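Sim club notebook — Strazds kitchen, board out of the sink
March, evening session, Rasmus Kļaviņa writing

Finally got a proper go at the cutting board task! We'd all been stuck on the drawer thing for weeks and I was itching to try something with a bit of weight to it. Kitchen loaded first time on the Grekholm machine, which put me in a good mood before we'd even started. 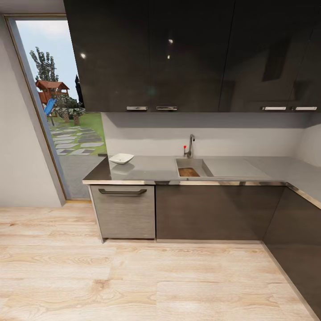
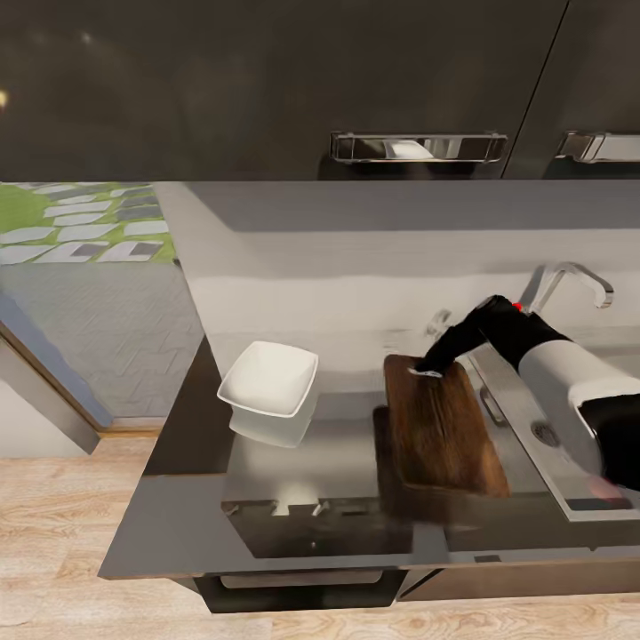

Reading time: 2 min

The task, for anyone joining late in the term: get the wooden board out of the sink and stand it up on the counter. Sounds like nothing. It's a lovely problem though, as the board lies low in the basin and there's hardly any room to get a finger under it.

Started with the top-down grasp from the Drellon exercise and that was hopeless. The fingers kept landing on the flat face and pushing. So I turned the wrist and went for a short edge, and the very next run it came up — I may have shouted. In the second picture the gripper has hold of the top edge near a corner, with the board nearly upright and leaning back towards the wall. I'd like the grip closer to the middle. Holding it out at a corner means it wants to swing whenever the arm changes direction, and you can see that straight away on the wrist torque plot (big hump, then ringing).

Settings I ended on, so I don't lose them again:
grip force 20
speed cap 80 per cent on the approach, lower once the board is held
seed 674 for the good run
seed 153 for the ugly one, worth replaying if you want to see what slip looks like

Things to watch. The tap is tall and sits right behind the basin, so any path that lifts first and turns afterwards wants checking against it. I've put a keep-out box round the tap in the planner, a bit generous, and we can trim it later. The white bowl on the left of the counter needs a margin as well. I've added it to the collision list by hand because Flolar's importer skips small objects unless you tick the box (it's under Advanced, second tab).

Also tried letting go early, to see if the board would balance on its edge. It did not! Flat on its face, twice. Friction value on the counter is still the default and the steel could well be more slippery than it ought to be, so that's first on the list for next time.

To do
— move the grasp point in towards the middle of the edge
— counter friction, try three values and plot them together
— slow the last bit of the placing move
— write the success check properly; at the moment it only looks at height and would pass a board still hanging from the gripper
— ask whether we can have the bigger disk, logs are filling up again

Left the good run saved in the shared folder under my initials. Have a play with it, just don't overwrite the config please.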